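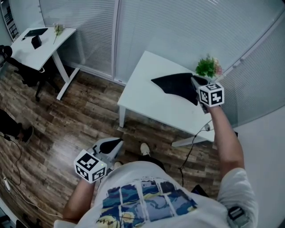
## Recording cloth demos with two hand-held grippers

You'll be told that more examples fix everything. I doubt it. Our first 600 were mostly one person doing one fold, and the policy learned precisely that.

1. Check that the marker cubes are clean and firmly fixed. A cube that shifts mid-session spoils every take after it.
2. Drop the cloth differently each time. If you smooth it out first, you're teaching the easy half.
3. Pinch a corner, lift, pause, then bring in the second gripper. Go slower than feels natural.
4. Keep your sleeves and forearms from covering the cubes.
5. Save the fumbles, but label them. Marijke Wouters threw out 208 of ours and I still think half were useful.
6. Swap operators after 2 short sets. Tired hands all make the same mistake.

Replay a handful before recording more. Tracking that looks fine in the log can still jump when a cube turns away.

Hiria now holds 3747 takes. I wouldn't quote that figure to anyone until the duplicates are out.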